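Home | Presses | Stones and Plates | Manuals | Support | Contact

Hurka Tabletop Litho Press: Owner's Manual

Section 4. Preparing the Stone and Pulling a First Proof

Read Section 3 (leveling and bed height) before you start. The steps below assume a grained stone and a drawing made with grease crayon or tusche. For aluminum plates, go to Section 6.

4.1 Before you begin

You will need the stone, French chalk, rosin, gum arabic, the etch supplied in the Trallen starter kit, two clean sponges, a leather or rubber roller, and black proofing ink. Lay out newsprint and proofing paper within reach of the press, away from the water bowl.

CAUTION: The etch contains nitric acid. Wear gloves and eye protection, and keep a window open. Always add acid to gum, never gum to acid.

Keep your hands off the drawing surface. Skin grease will take ink the same way crayon does, and a fingerprint may not show until the third or fourth proof. 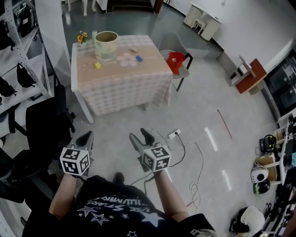

4.2 Etching the stone

1. Dust the drawing with rosin, then with French chalk. Brush off the excess with a soft pad.

2. Brush plain gum over the whole stone, margins included.

3. Apply the etch to the darkest areas first, then work outward. Light crayon tones need gum only, or a very weak etch.

4. Keep the etch moving for 2 minutes. If it fizzes hard, flood the area with plain gum.

5. Buff the gum down with cheesecloth to a thin, even film. Streaks left at this stage will print.

6. Let the stone rest for at least 30 minutes. Overnight is better for fine crayon work.

Note: Yellow stones are softer than gray ones and need a weaker etch. The chart in Appendix B was drawn up by Erasto Chege for the stones sold with this press. Stones from other sources may behave differently, so test in a margin.

4.3 Washing out and rolling up

1. Pour a little washout solvent onto the dry gum film and rub gently until the black drawing dissolves. A faint ghost of the image will remain. This is normal.

2. Rub in a thin coat of asphaltum and fan it dry.

3. Wash off the gum with water and a clean sponge. Leave a thin film of water on the stone.

4. Roll the ink in several directions, lifting the roller at the end of each pass. Dampen again between passes.

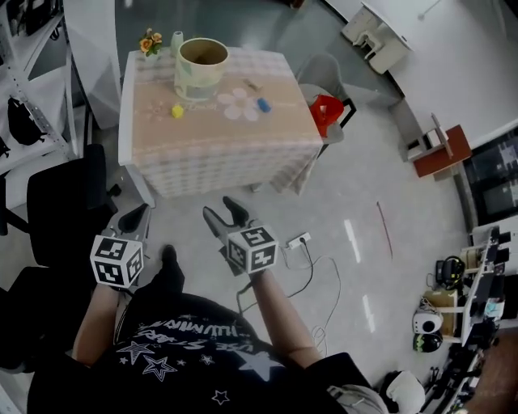 If the open areas begin to pick up ink, stop rolling and dampen the stone. A few quick, light passes will usually lift the scum. If it stays, gum the stone, let it dry, and repeat the etch.

4.4 Pulling the proof

1. Set the scraper bar so that it is narrower than the stone and wider than the image.

2. Lay the paper, two sheets of newsprint, and the tympan. Grease the tympan along the path of the bar.

3. Lower the pressure lever and crank at a steady speed. Do not stop partway, or a line will show across the print.

4. Release the pressure, roll the bed back, and lift the paper from one corner.

Expect the first few proofs to be pale. A well-etched stone should hold for up to 100 prints before it needs a second etch.

CAUTION: Do not raise the pressure to darken a weak proof. Add ink. Too much pressure can crack a thin stone.

Continue to Section 5, Registering a Second Color.

We use cookies to remember your language and region. Accept | Settings

Contact Hurka Support | Copyright Hurka Press Works. All rights reserved. | Back to top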